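Plastic baskets for pantry shelves, worth it?

drisine_103
Everyone keeps telling me to put the pantry in slotted plastic baskets. I have wire shelves and 15 bags of rice and beans. Does this fix anything, or do I just end up owning baskets?

Kosent
You end up owning baskets. I bought 5 in July and 3 are in the garage.

castillo_k
Disagree. Mine hold onions and potatoes and I can wipe them out in the sink. Get the kind with slots in the floor too.

Kosent
Rice will find those slots the first time a bag splits.

drisine_103
That's my worry. And the sticker glue?

castillo_k
Cooking oil, leave it a while, rub. Mine's still on, I never bothered.

Kosent
So much for wiping it out. 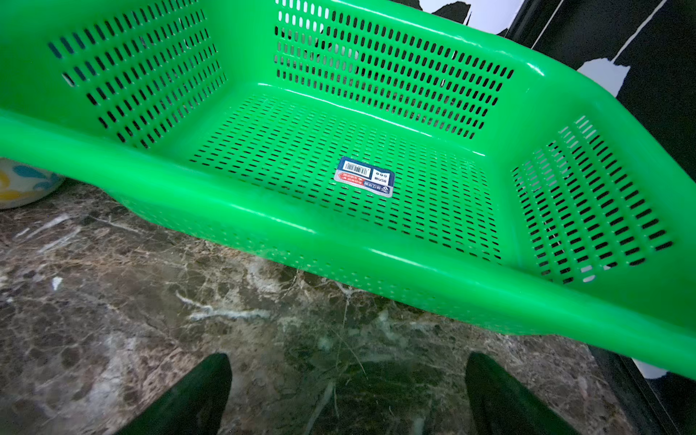
castillo_k: the green one, sticker and all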